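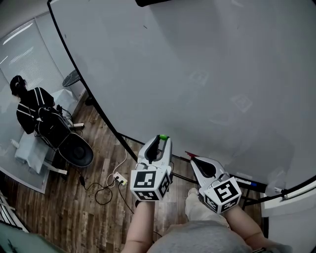

*Lamptey, 11th January*

The floor comes first this year. I have put off the cables since March, when the desk chair moved to the window side and the extension lead did not move with it. The white power strip now lies out on the wood-grain floor, with black and white cables running from it towards the chair. Anyone crossing the room steps over them.

An inventory of what is plugged in took ten minutes. Two of the leads powered nothing. One belonged to a Skasau lamp that went to Abena Ametepe before Christmas; the other I could not identify, so it has gone in the drawer with a paper label saying so.

The plan is as follows:

- Fix the strip to the wall below the window, 50 mm above the skirting.
- Run the black and white cables separately, tied every 300 mm.
- Keep 2 m of slack at the chair end, coiled.
- Leave the grey mat where it is. Nothing goes under it, as castors wear through insulation.

I priced Olladska trunking at 49 a pack and decided against it. Adhesive clips will hold at this weight if the wall is wiped down first and left to dry. Lamai Thongsuk used the same type in her hallway and has had one come loose, next to the radiator.

The strip is rated at 3000 W in total. The load on it is a monitor, a laptop supply and a phone charger, well inside that. The heater stays on its own wall socket.

Furniture is a smaller matter. The low white table keeps its pale cloth for now. The round black cushion goes back on a seat, because it ends up on the floor in front of the office chair and the castors catch it. The blinds need dusting, slat by slat, with a damp sock over the hand.

Aba Gyamfi has asked whether the little round black side table is going spare. It isn't, until the router has somewhere else to live. Clips are ordered. I will add the final cable lengths to this post once they are up.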